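Conseils d'atelier – Entretien du poste à pince Somach

Le service technique de Vallham rappelle aux utilisateurs les règles applicables au bras et à son plan de travail quadrillé. Elles valent également pour les postes du site de Mansilla.

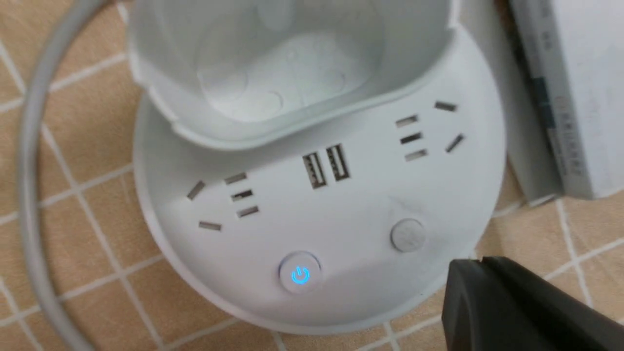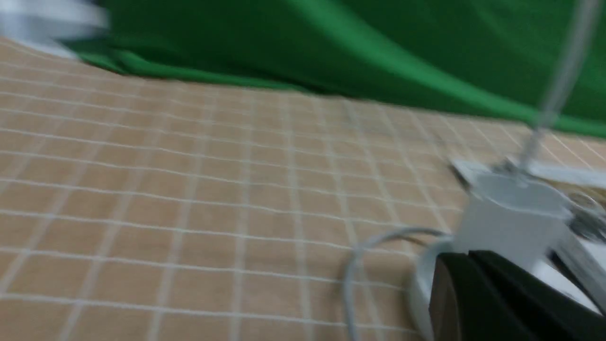
Avant toute intervention, mettre le bras au repos et couper l'alimentation du contrôleur. Les doigts de la pince se nettoient avec un chiffon non pelucheux, à peine humide, toutes les 77 heures de marche. Les solvants sont proscrits. Contrôler ensuite le serrage de la visserie – clé de 5, sans forcer – et consigner l'opération dans le registre Breso.

Les câbles posés sur le plan restent hors du parcours du bras, avec une boucle de mou suffisante. Un cordon pincé ou écrasé est remplacé sans délai ; la réparation au ruban adhésif n'est pas admise.

Après 500 cycles, l'étalonnage de la caméra est repris sur 7 points du quadrillage. La prochaine révision complète est prévue en juillet. Les demandes de pièces sont à adresser au magasin.

Mise à jour : 22 mai 2025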